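5/16/18
Workshop notebook, hand grippers, cup unstacking

Rev C of the hand-held grippers, left and right. Goal for the session was to take paper cups off a nested stack, one at a time, with both grippers, and set each one down on the table. Firmware on both boards is the same build as last week. Cups are the plain white ones from the Pilteo case on the bottom shelf.
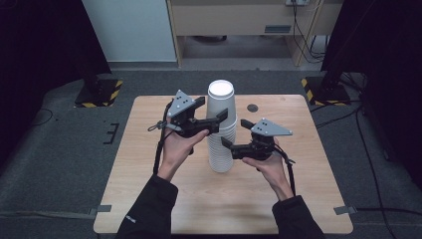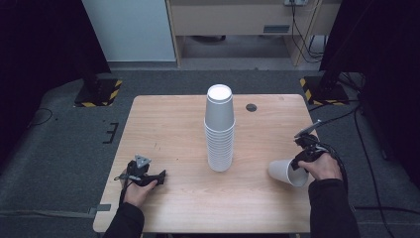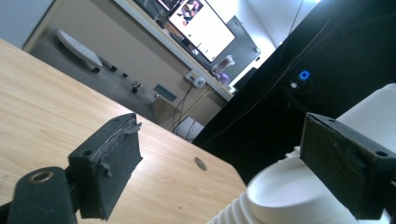
Setup notes first so I can put it back the same way. Table goes inside the tape marks, corners taped down to the carpet. Carpet lets the table creep if you lean on it, and the tape fixed most of that. Check it before each block anyway. Keep the cables on the outside of the wrists. When I ran the left one under the wrist in the morning it dragged on the table edge and I could feel it pulling on the jaw.

Logged 247 attempts over the day. 191 were good, meaning one cup came off, only one, and it ended up on the table without being crushed. I counted a cup that ended up on its side as good as long as the rim was still round. Might need a stricter rule later. If we end up wanting them all standing, today's number will come down and I'd have to go back through the log to say by how much.

The misses, by kind:

Two cups coming off together. Most common by a long way. The jaw closes too far down the cup wall and catches the rim of the next cup. Worse when the stack is fresh out of the sleeve and the cups are still pressed tight. Twisting the top cup a little before pulling helps. I do it without thinking with my own hand and have to remind myself with the gripper.

Whole stack lifting. Only happens when the other gripper isn't holding low enough. With the left one down near the base it mostly goes away.

Crushed rim. Right gripper only. The current limit on that side was still set at the value I used for the wooden blocks. Brought it down to 70 on the Riis driver board and had very few after that. Left was already at 70. Write the limit on a piece of tape on each handle so this doesn't happen again.

Dropped on the way over. Slip at the pad.

Pads. The foam facing is not going to last. It starts peeling at the top edge where it meets the cup rim, and once a corner lifts it catches on everything. I've been gluing it on with contact cement, edge flush with the top of the block. Things to try:

- wrap the foam over the top edge and glue it on the back face
- thin silicone sheet in place of foam
- cut a small chamfer on the block so the edge isn't square

I'd start with the first one. It costs nothing and the foam is already here. The silicone would have to come from Erneo and their minimum order is a full roll. If anyone has an offcut from another project, leave it in the gripper drawer.

Brackets. The heat-set inserts are holding. I was worried about the ones I put in at an angle on the left hand, and I checked them at lunch and again at the end, no movement. Screws were still snug. I did use threadlocker this time. Rev B had none and shook loose inside an hour.

Tracking plates. The triangular plates read fine while my hands are over the table. I get dropouts when I roll the right wrist inward past a certain point, which is the same move I use to lay a cup down. For now I slow down there and the track comes back. Longer term, tilt the plate outward a bit on the right gripper. The holes are already spaced for a wedge, just need to print one. Use the Zorkano filament, the other spool is brittle and snaps in the feeder.

Also had 2 full restarts of the logger. Both times it had stopped writing and gave no warning. The second time I lost a short run, which isn't in the totals. Disk was not full. It may be the USB hub again. Next session I'll plug the left gripper straight into the machine and leave the right one on the hub and see which of them drops.

Stack height matters more than I expected. With a tall stack I have to bring my elbows up, and my shoulders were done by mid-afternoon. With a short one my wrists sit at a better angle and I go faster. Suggest we start each block at half a sleeve. It does mean refilling more often.

To do:

- rewrap pads, both hands
- print wedge for right plate
- tape label with current limit on each handle
- hub test
- decide on the standing/lying rule before anyone logs more cups
- new roll of gray tape, this one is nearly finished
- order more cups, the dented ones are in the bag by the door and can be used for practice but not for logging

The shop is booked for other work for most of August, so I'd like rev D finished before then. Batteries are on the charger. The left one takes longer than the right to fill and always has.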